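April, notebook, electric van conversion

Back at it after lunch, and I'm writing this down while I still remember which cable was which. The Skovus pack went into the Zondberg van this morning and for once it slid in without anybody swearing at the rear crossmember. The new brackets helped a lot (thank you to whoever filed down the burrs, I had it on my list for weeks and never got to it).

First power-up was at 2 and it wouldn't close the main contactor. Pre-charge ran, the click came, then nothing. I spent far too long blaming the controller. I swapped the fuse, swapped it back, read the Pilar charger manual front to back, and then found the interlock loop open at the service plug. The plug LOOKS seated when it isn't. Push until the gray tab moves, then push again! I've put a strip of yellow tape on it so the next person can see how far in it ought to go.

After that she came up fine. Idle draw was a bit higher than I like, but the cabin heater relay was stuck on, so I'm not going to worry until that's replaced. We spun the motor with the wheels off the ground, up to 4000 rpm, and held it there. Smooth all the way until right near the top, where there's a buzz I can feel through the driver's seat. Could be the coupler, could be the seat (the seat is terrible). I want to try it again with the front mount bolts torqued properly, they were only finger tight plus a bit.

Charging: plugged into the wall unit on the 40 amp circuit. The Shao display unit showed the pack climbing nicely, then froze on one number while the pack carried on charging behind it. Restarting the display fixed it. That's the second time I've seen it do that, both times with the laptop plugged in, so next time I'll leave the laptop out of it and see.

Range guess for the delivery people: not giving one yet. They keep asking. I'd rather do the hill loop with a load of sandbags in the back and then talk numbers, and the tires on it now are the old ones anyway.

Still to do:
heater relay
8 mm bolts for the battery lid, the long ones, we're out
proper label for the service plug, tape is ugly
coolant hose by the left wheel well rubs on the bracket, needs a sleeve
find out who has the good crimper

If anyone drives it around the yard before I'm in, please keep it slow and write down what the display says when you start and when you stop. The brake pedal is still long, it'll stop, but it surprises you.
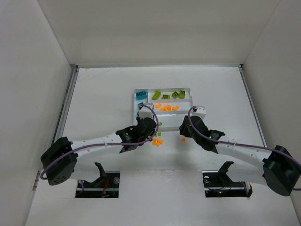
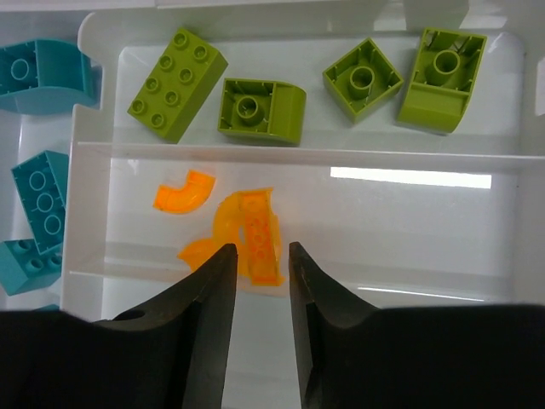
Vehicle Electrification Workshop, Drive and Battery Team
The tray with the small colored pieces.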